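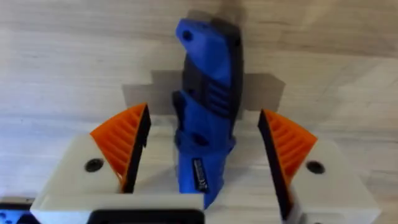
Tool pick-up task, wrist camera. Blue rotary tool between the fingers, gap on both sides.

Progress update, November
Project: Grarden (household and small workshop chores)
To: Annelies Van den Broek

Annelies, short one this time, I'm writing between runs. Full numbers go in the spreadsheet, same place as before. You asked for a straight answer to "can it do chores yet" so I'll try to give one at the end of each part.

Where we are
Four chores on the list you signed off on: clearing a table, folding towels, putting tools away, wiping down a bench. Clearing and tools are running daily. Folding is running badly. Wiping not started, the pads we ordered from Skála came in the wrong size and the right ones are due Friday.

Tools away
Best news first. 51 runs on the tool task since the last report, which is pick it up off the table and put it in its slot in the rack. Success on the screwdrivers and pliers is good, I'd let it run while I get lunch. Rotary tool is the hard one. Fat at one end and narrow at the other, so where you close the fingers matters a lot. Grab too near the thick end and it swings. Grab at the neck and it droops, then misses the slot. Around the ribbed part of the grip is what we're aiming for now.

Out of the last 20 tries with the rotary tool, 17 ended up in the rack. The three misses were all the same thing, the tool turned in the fingers on the way over. The soft ribbed pads help with odd shapes but they also let things roll. Going to try a slower lift before we touch the hardware.

Also shadows. On a pale table the arm throws a big blocky shadow and early on we had it treating shadow edges as part of the tool. Retrained with the lights moved around between sessions, much better. Not gone.

Can it do it yet: yes for a fixed rack and tools we've shown it. No for a drawer full of junk.

Clearing the table
Cups and plates fine. Cutlery slow. It takes up to 20 minutes for a table a person would clear in two, and most of that is forks. Speed isn't what we promised at this stage but I know it's what your board will ask about, so – it's slow.

Can it do it yet: yes if you aren't waiting for the table.

Folding
Not great. Hand towels come out as a rectangle about half the time, bath towels never. We lost a week chasing a calibration problem that was a loose bolt. Would like to drop bath towels from the list and keep the hand towels, let me know if that needs a formal change request.

Can it do it yet: no.

Stirum site
They want to see the tool task in their repair shop, on their own bench. I said January at the earliest. Their racks are differnt from ours and the lighting is worse, so expect the numbers to drop when we move. I'd rather do it anyway, our lab is too tidy to tell us much.

Money
On budget except parts. Replacement finger pads plus a second set of cables from Broltov put us 2,000 over on that line. Can cover it from travel, we havent used most of it. Need your ok in writing.

Next
- slow lift on the rotary tool, rerun the same 20
- start wiping when pads arrive
- decision from you on bath towels
- measure the Stirum bench, get one of their racks sent here
- write up the shadow fix properly so the other team can use it

Video of the three misses is in the shared folder. Call me if the parts line is a problem, otherwise an email back is fine.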